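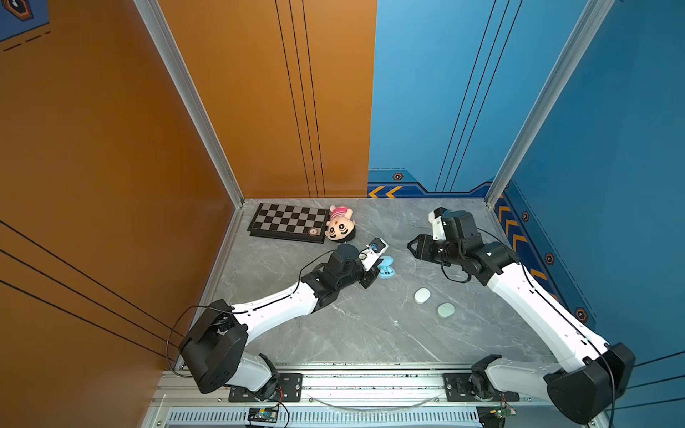
In praise of the losing side of the board

I learned draughts in Nelton, in a café that charged by the pot of tea, so the sensible thing was to play slowly. I have been losing slowly ever since. In my first February at the club I played 15 games and won 2, one of them when my opponent had to catch the Dumow bus.

Everyone now wants games to be good for you. The box of Fomemow I was given at Christmas promises sharper memory, calmer children and, somewhere in its 52 pages of rules, a turn that may be taken by either player. We got as far as page nine and had a sherry.
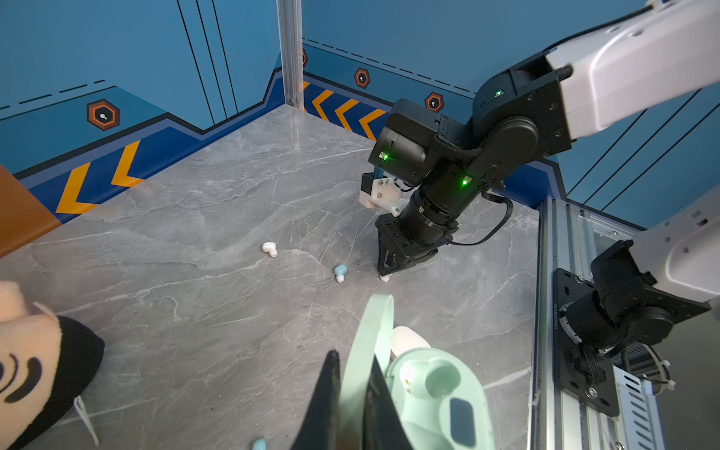 Orange arrows on a blue wall, all pointing left.

My complaint is with improvement. A friend's son is sent to chess on Saturdays to become better at maths, and he has grasped that this makes chess a kind of maths — he now dislikes both. The Morrison Hall in Dumow has spent 200 pounds on a poster saying that play builds resilience. So does waiting for the Dumow bus.
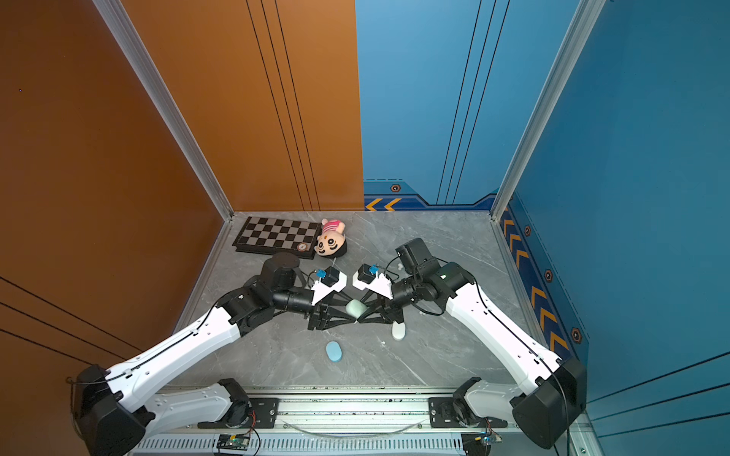
What I would do instead

Leave a board out. Put it where people sit down anyway, with a few bottle tops for the missing pieces, and say nothing about the brain. Some will play badly for an hour and go home no wiser. I can recommend it.

Posted 06/10/2008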